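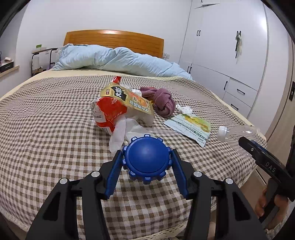

Fig. 1. Bed with checked blanket and light blue comforter, Workham.

What Keeps Us Warm at Night? A Report on Bedding Habits in Shared Student Houses
by Azra Papadopoulos

When I first told my tutor that I wanted to write about blankets, I think she expected me to change my mind by the following week. I didn't, and I am very glad, because it has been a lovely subject to spend a term with. Everyone has an opinion on bedding, and most people (once you get them going) have a story about a grandmother too.

The question I started with was a simple one. When the heating in a shared house is turned down at night, what do people put on the bed, and in what order? I wrote a short questionnaire and took it round the student houses in Workham and then, in July, to Grestia, where my friend Jasmina Obradović was staying with the Vasić family and very kindly did the translating.

Layers and where they came from

Most people in Workham sleep under one thick comforter and keep a blanket folded somewhere for the really cold nights. In Grestia it was quite common to have 3 layers, with a woven blanket at the bottom, and Mrs Vasić was firm that the heavy one must go nearest the sleeper. I had always done it the other way round! I tried hers for a fortnight and have not gone back, although I can't say whether that is the weight or just the pleasure of being told what to do by someone so certain.

Hardly any of the students had bought their blankets. They came from home, usually from a cupboard on the landing, and several people rang their mothers while I waited to ask how old theirs was. Checks and tartans came up again and again - I suppose they don't show the tea.

Washing was the part people were shyest about. The machine at Sturedari, the launderette nearest the student houses, takes a double blanket if you fold it lengthways first, but plenty of people didn't know this and were doing theirs in the bath. Drying is harder still, and a wool blanket over a bedroom door will drip on the carpet until Sunday.

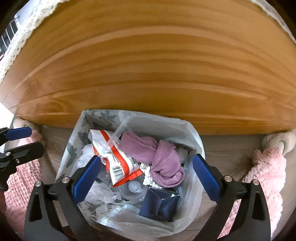 What I would do differently

I would ask about the room as well as the bed. A bed by a window is a different thing from a bed by an inside wall, and I only thought of that once the forms were back. I would also leave more space for the "any other comments" box, where all the best answers were squashed into the margins.

My thanks to Jasmina, to the whole Vasić family for the soup, and to everyone who let me ask about their sheets.

Comments

Marnie: Heavy one at the bottom, my nan says the same. Trying it tonight.

T. Hobbs: Did you ask anyone about hot water bottles? Surely half of Workham has one.

Azra Papadopoulos: I didn't, and I've been kicking myself! Maybe next year.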